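Should That Still Be in the Fridge? How People in Calvo Hall Decide When Eggs Have Gone Bad

Final project report, Food and Everyday Life
Rallard College
October 29, 2025

Why eggs

I picked eggs for a dumb reason. In August, the week I moved into Calvo Hall, I opened the shared fridge on my floor and found a carton with a date on it from the spring before. It was full. It had gone through an entire summer and at least one power outage, and when I asked in the floor chat whether I could throw it out, I got an argument that lasted until dinner. Two people said toss it, one said eggs basically last forever, one told me to put them in a bowl of water, and somebody sent a picture of a chicken.

So when we got the assignment to study "one ordinary decision people make about food," I already had mine. I wanted to know how students in my building decide whether an egg is still good. Do they go by the date? Do they smell it? Do they do the water thing? And where did they learn to do it that way? I had a feeling the last question would be the good one, and I was right about that and wrong about a bunch of other stuff, as you'll see.

My original proposal also covered milk and leftovers, and my feedback on it was one word long: "Eggs!" Good call. Milk would have been its own semester.

What I did

There were three parts. First I ran a short online survey through Ellance, the form builder we get free with our school accounts. It went out to everybody on the Calvo Hall and upper campus housing lists, 698 students in all, and 537 filled it out. I know that's a wild response rate. I think the raffle helped (a gift card to Dimero, the grocery store across from the bus loop), and I also think people just have feelings about eggs.

Second, I did 20 sit-down interviews, mostly in dorm kitchens, with people from the survey who checked the box saying they'd talk to me. I tried to get a mix of students who cook a lot and students who cook close to never. These were supposed to take ten minutes. Most of them ran way over, and a couple of them turned into breakfast.

Third, I asked four kitchens to keep a diary for two weeks. Each one got a sheet of paper taped to the fridge door, and anybody who used or threw out an egg was supposed to write down what they did and how they decided. One kitchen kept perfect notes. Two kept okay notes. The last one used the sheet as a grocery list after the third day, so what I have from them is "2 for omelet, looked fine" and then a request for oat milk and paper towels.

What people say they do

The date on the carton won the survey by a lot. Well over half the people who answered picked it as the main thing they go by. Smell came second, the float test third, and "I ask somebody" fourth. I had put in "I ask somebody" as kind of a throwaway choice and I'm so glad I did, but I'll get to that.

The interviews told a different story – or the same story with a lot more detail. When I asked people to walk me through the last time they used an egg, hardly any of them had looked at the date at all. They opened the carton, took out an egg, looked at it for half a second, and cracked it. The date only came up when something else had already made them nervous, like they couldn't remember buying the carton, or it had been pushed to the back behind the pickles, or it belonged to a roommate who had gone home for the weekend. I started thinking of the date as the thing you check once you're already worried.

There was also a lot of confusion over what the date even means. Some cartons have a sell-by date, some have a best-by date, and some also have a three-digit number that stands for the day of the year the eggs were packed. I spent part of an afternoon standing in the egg aisle at Dimero reading the ends of cartons (nobody asked me to leave, but I did get offered help twice). Most of my interview people had never noticed the pack number. One had noticed it and thought it was a price code. And almost everyone treated sell-by as if it meant "dangerous after," when it's really aimed at the store.

Looking at the egg itself

This was the part I hadn't planned for. A good number of people told me they judge an egg by the outside before they ever crack it, and they were pretty specific. Cracks were a no for everybody. After that it got personal. Some didn't like a shiny shell and some didn't like a chalky one. Some trusted brown eggs more than white ones, or the other way around, and it nearly always matched whatever their family bought. Spots and specks were the biggest fight of all. I heard that a speck means the egg is old, that a speck means it's fresh from a real farm, and that a speck means nothing whatsoever.
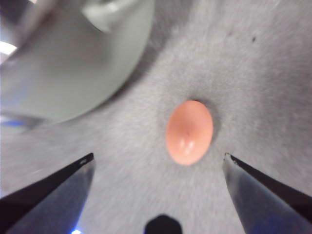
One survey comment said that her grandmother would turn every egg over in her hand before buying the carton and put back any that had a mark on it, and that she still does the same thing at the store even though she took a food science class and knows that shell color and little specks don't say anything about how old an egg is. She added that she has no plans to stop.

I love that comment. It's pretty much my whole project in a couple of lines, and I read it out loud to my roommate when it came in. It also fits with what I learned from the background reading. Shell color comes mostly from the breed of the hen. Small specks are usually just a bit of extra pigment or calcium that got left there while the shell was forming. A shell can look perfect on an old egg and kind of rough on a fresh one. So the outside is good for telling you about cracks and dirt, and not for much past that.

Knowing this didn't change my own behavior either, by the way. I caught myself picking around a bumpy one last week.

The float test

Everybody's favorite. If you don't know it, you put the egg in a bowl of cold water. If it lies flat on the bottom it's pretty fresh, if it stands up on one end it's older, and if it floats it's old enough that most people throw it out. It works the way it does since the shell has tiny holes in it and the egg slowly loses moisture, so the air pocket inside gets bigger over time.

Nearly everyone I interviewed had heard of the float test. Way fewer had done it in the last year. People brought it up sort of like flossing. They knew it, they approved of it, and they'd get around to it. In the fridge diaries it shows up exactly one time, with the note "stood up??? ate it anyway."

I do want to put in the caution that came up in my reading, which is that floating tells you about age and doesn't tell you about bacteria. An egg can sink like a rock and still make you sick if it wasn't kept cold or cooked through. Several people I talked to thought of the bowl of water as a safety test, and I did too before I started this.

Asking somebody

Back to the throwaway choice. "I ask somebody" did okay in the survey, but in the interviews it was everywhere. People text their moms. They text their dads, aunts, an older cousin, the group chat. They walk down the hall with an egg in their hand. What I found sweet was that most of them already had an opinion before they asked. They wanted somebody to go along with it. I asked one guy what he would have done if his mom had said to throw it out, and he thought about it for a while and said he'd have tried his sister.

It also goes a long way toward answering my question of where people learn this stuff. With the float test it was usually the internet. With everything else – smelling, shaking it next to your ear, cracking each egg into a separate cup first – it was a person, and usually a person in a kitchen they grew up in. The separate cup thing is great, and I've switched to it. If one egg is off, you haven't wrecked the whole batch of pancakes.

The fridge or the counter

I had a small section planned on where people keep their eggs, and it got bigger when I talked to students from outside the United States. Eggs sold in stores here are washed before they're packed, and the washing takes off a natural coating on the shell, so they need to stay cold. In plenty of other countries they aren't washed that way and people leave them on the counter. Some of the international students had gone through a real moment of confusion at Dimero, looking for the eggs in the dry goods aisle next to the flour. One kept hers on the counter for most of a semester before a roommate stepped in.

What I'd do differently

The survey question about dates was badly worded. I wrote "the date on the carton" and didn't ask which date, and then I spent weeks wishing I had. I'd also run the diaries for longer and give each kitchen a pen on a string, as missing pens came up in every single follow-up. And everybody in my study lives on campus, mostly in shared kitchens, so I can't say much about people who have a fridge to themselves and don't need to wonder whose carton it is.

I'd also like to go back and ask the same people again after they move off campus. My guess is that the date matters less when you bought the eggs yourself, but I don't have anything to back that up yet.

As for the carton from August, the water bowl people won the vote. We tested one in the kitchen sink. It floated, and I took the whole thing out to the dumpster in two grocery bags.

More student projects
Who Finishes the Bread? Sharing and Not Sharing in Upper Campus Kitchens
Waiting for the Bus Loop: A Week of Rallard Commutes
What Gets Left Behind on Move-Out Day
Reading the Bulk Bins at Dimero
Hot Sauce as Home: Ten Dorm Shelves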